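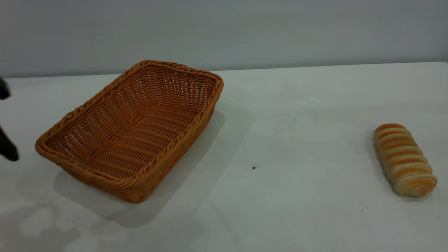
Photo: Jameck High School Robotics Club

The Bread Run

The task that year was to put bread in a basket. The rules came from the Flikley Cup, which sent every school the same sheet: one basket, one roll, a white table, and a robot arm that had to work without anyone touching the controls. You got 10 tries on the day. My sister had been on the team before me and her year had been blocks, so I thought we had it easy.

We worked in Room 414, where the sewing machines used to be. The basket came from my mother's kitchen. It was woven, shallow, and a kind of caramel color, and she asked for it back twice that winter. The roll came from Alhassan Bakery, down the hill from the school. They sold a twisted one with brown ridges that held its shape when the gripper closed on it, and on Mondays they gave us the ones left over from the weekend.

There were four of us. I wrote down the runs. The girl who had built the wrist did most of the code, her cousin fixed the cables, and a boy who had moved to Plomholm in the fall cleaned the table and set the roll in its place. He had not said much to us by then. He would put the roll down, turn it a little, look at it, and turn it again. I thought he was wasting time. We had the room until six, and every run had to be written up whether it worked or not.

By the last week we had 253 runs in the notebook. The arm could find the roll if it lay near the basket. If the roll was far off to the right, the arm went to the basket first and stopped there with its fingers open, as if the job were already done. Then it moved to the wrong end of the basket and closed on air. I wrote "air" in the column for those. There was a whole page that said air.

"It likes the basket," the cousin said.

"It doesn't like anything," said the girl. She had her coat on because the heat in that wing went off at four.

She changed the speed. She changed the height. She took the wrist apart on a towel and put it back together, and the arm went to the basket again. Our teacher came in with a sandwich, watched two runs, and said we could still enter the poster division. When he had gone, the girl sat down on the floor behind the table and didn't get up for a while.

The boy asked if he could see the notebook. I gave it to him. He turned back through it with his finger on the column where I wrote the position of the roll, and he read for so long that I started packing up the chargers.

"You wrote 'right side' for all of these," he said.

I said that was where it was.

"It was pointing different ways. I kept changing it. I thought you were writing it down."

I had not been writing it down. There was no column for it. He said that he had been turning it on purpose since January, a bit each time, to see which way the arm wanted it. He could remember most of them. He went to the table and set the roll far to the right, with one end toward the wall, tipped slightly left, and told the girl to run it.

She ran it from the floor, with the laptop on her knees. The arm went toward the basket, hung there, and then swung out across the table and came down over the roll. It picked it up by the middle, carried it back, and let go too early. The roll hit the rim and fell outside.

I asked what I should write.

"Not air," said the cousin.

We drew a new column with a ruler. The boy said the angles and I put them down, and where he wasn't sure I put a question mark. There were a lot of question marks. The girl took her coat off and started training it again with the roll turned every way he could think of. We stayed until the janitor came and stood in the doorway with his keys.

The Cup was on a Saturday in March, in the gym at Plomholm Community College. We put 2 rolls in the basket out of 10 tries. A school with a much newer arm got nine. On our fourth try the roll landed on its end against the inside of the basket and leaned there, and the judge bent down to look at it for a long time before she marked it good.

Afterward we ate the spare rolls in the parking lot. They were five days old. The boy asked if he could keep the notebook over the summer, and I said it belonged to the club, and then I gave it to him. My mother got her basket back on Sunday. She ran her thumb around the edge, asked what we had been doing to it, and put oranges in it.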